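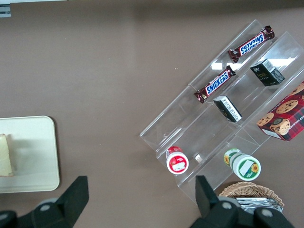 Refreshment Point Inspection – Checklist with Comments

Reading time: 5 min

Site: Tatside Conference House, ground floor
Date of inspection: 13 October 2025
Inspected by: Nicanor Barrera, Facilities Standards
Received by: Patricio Lorente, Site Services
Previous inspection: June

Scope

This checklist applies to all unattended refreshment points at Tatside, meaning any table or counter where packaged snacks and drink supplies are set out for guests without a staff member present. It covers the table, the display stand, the products on display, the reserve stock and the surrounding floor area. Hot drink machines are inspected under a separate schedule. Items are marked Satisfactory, Satisfactory with comment, or Action required. Where action is required, the site has 10 working days to respond in writing.

Section A. Table and surroundings

A1. Table is stable and does not rock under hand pressure.
Satisfactory.

A2. Tabletop is clean, with no crumbs, rings or sticky residue.
Satisfactory. The brown tops have a matte finish and show grease marks quickly if wiped with an oily cloth. The microfiber cloths supplied in June are being used for this purpose and should continue to be.

A3. Display stand is placed well back from any edge where guests pass.
Satisfactory with comment. At the point outside Room 4 the stand was within a hand's width of the aisle side. It was moved during the inspection. Staff setting up in the morning should check the position again after the chairs are brought in.

A4. Walkway beside the table is clear.
Satisfactory.

A5. Waste bin within reach, lined and less than three-quarters full.
Action required. The bin at the east entrance had no liner. A second bin, by the coat racks, was full at the time of the visit. Emptying is recorded once daily on the log – this is not enough on days with more than one event.

Section B. Display stand

B1. Stand is the approved type (clear acrylic, tiered).
Satisfactory. The stepped stands with three rows are now in use at all points. The older wire racks have been withdrawn.

B2. No cracks, chips or sharp corners.
Satisfactory with comment. All stands were checked by running a gloved finger along the front lip of each row and down both ends. One stand held in the storeroom has a hairline crack at a lower corner. It has been tagged and must not be put out.

B3. Dividing walls between compartments are firmly attached.
Satisfactory.

B4. Surfaces free of fingerprints, dust and cleaner residue.
Satisfactory with comment. Clear acrylic should be examined from more than one angle, as glare from overhead lighting can hide smears on the shelves. Ammonia-based glass cleaner is not to be used. A bottle was found on the cleaning cart and has been removed. Warm water with a small amount of dish soap is sufficient.

B5. Stand is emptied and washed at least weekly.
Action required. The log shows two weeks in September with no entry. Mr. Lorente stated that the washing was done and not recorded. The inspector has no means of confirming this, and the item is marked accordingly.

Section C. Products on display

C1. Only sealed, single-serving items are offered.
Satisfactory. Snickers bars and small boxed goods were on offer. No loose or unwrapped food was found at any point.

C2. Wrappers intact, including the crimped ends.
Satisfactory. Staff are reminded to look at both ends of each candy bar before it is set out. A bar with a lifted or torn seal is to be discarded and entered on the waste sheet, even if the chocolate looks sound.

C3. Product names can be read from the guest side.
Satisfactory with comment. Practice is not consistent. Two candy bars placed in the same stand may face opposite ways, so that a guest reads one name correctly and the other upside down. All bars should face the side from which guests approach. Where a table can be approached from both sides, the side nearer the door is to be used.

C4. Boxed items stand upright with the lid on top.
Satisfactory with comment. Small boxes tip easily when a guest takes the item beside them. A box lying on its side is not a hygiene concern, but it should be set upright at the next round. Printed panels giving contents and ingredients must not be covered by price tags or event stickers.

C5. Each compartment holds one kind of product.
Satisfactory with comment. The site prefers to place candy bars and small boxes next to each other in the same stand. This is permitted, provided that each keeps to its own compartment and no item rests on top of another.

C6. All items within the printed date.
Satisfactory. The inspector checked 17 items at random across the four points. None was past date.

C7. Allergen notice displayed within sight of the stand.
Action required. The notice was missing at the east entrance and was out of date at the point outside Room 4. Peanuts, milk, egg and soy must be named on the notice wherever candy bars containing them are offered. A general statement that products "may contain allergens" does not meet the standard.

Section D. Reserve stock

D1. Stock stored off the floor, in a dry room.
Satisfactory. Cartons are kept on the Leemans shelving in the rear storeroom.

D2. Chocolate stored away from heat sources.
Satisfactory with comment. The lowest shelf on the left side is close to the heating pipe. It should hold paper goods only from now until the heating season ends.

D3. Stock record agrees with delivery notes.
Satisfactory. The record shows 1,318 units received from Puvar Catering Supply since the previous inspection, and this agrees with the delivery notes on file.

D4. Oldest stock used first.
Satisfactory with comment. Newer cartons had been placed in front of older ones on one shelf. The order was corrected before the inspector left.

Summary of required actions

A5. Fit liners to all bins and add a midday emptying round on event days.
B5. Record each weekly wash of the display stands, with initials.
C7. Post the current allergen notice at all points.

Comments from the site

Mr. Lorente accepts items A5 and C7. On B5, he requests that the washing log be kept at the sink instead of in the office, where staff do not always have access. The inspector has no objection. On C4, he notes that a stand with deeper compartments is in use at the Surkberg site and asks whether the same model may be ordered. This question has been passed to Purchasing – no stand is to be replaced until a reply is received.

Signed: N. Barrera
Signed for the site: P. Lorente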